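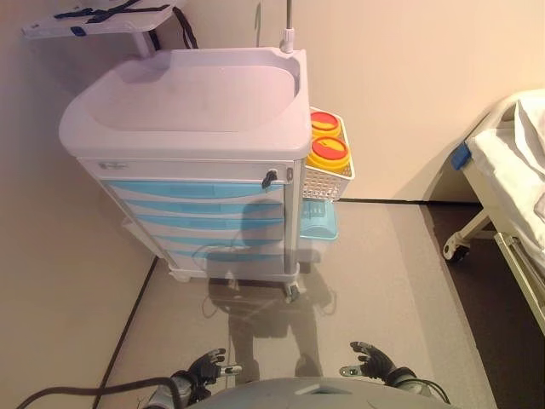

Baltix moves Ceklow comics magazine to a single digital edition

Baltix will merge the regional digital editions of its children's comics magazine Ceklow into one file starting with the June issue, the publisher said in a notice to subscribers. Readers will choose a language inside the issue. Until now each language was sold as its own title with its own subscription.

The combined edition covers 3 languages at launch: Danish, Faroese and Icelandic. Text is stored in a layer apart from the artwork, so a change of language does not reload the page. Sound effects drawn into the panels stay in the language of the original artist.

Each issue runs to 56 pages, the same as the print version. Print editions remain separate and are not affected.

Subscribers to any one of the current digital editions will be moved to the combined edition at the same price. Those who hold two or more will have the remaining months added together under one account. The transfer is automatic for accounts opened on the Baltix site. Accounts opened through the Brurska reading app have to be linked by hand, using the subscription number in the renewal email.

Vilhjálmur Lykkegaard, digital editor at Baltix, said the separate files had caused errors in the archive. "The same issue could carry different numbers depending on the language," he said. "Searching by issue number gave the wrong result often enough that support had a standard reply for it."

The archive has been renumbered to match the Danish print run. It now lists 2429 separate stories, with credits for writer, artist and letterer where these are known. Issues printed before 2000 are scans and can be read only in the language in which they first appeared. They will not be searchable by text.

Lettering for the new format is handled by Ragnarsson, a prepress studio that already prepares the print pages. Skarphéðinn Ravn of the studio said most of the work was in resizing speech balloons. Faroese and Icelandic lines tend to run longer than the Danish, and balloons are now drawn to fit the longest version.

The app needs to be updated before the June issue can be opened. Downloaded back issues stay on the device, but bookmarks made in the old editions will not carry over.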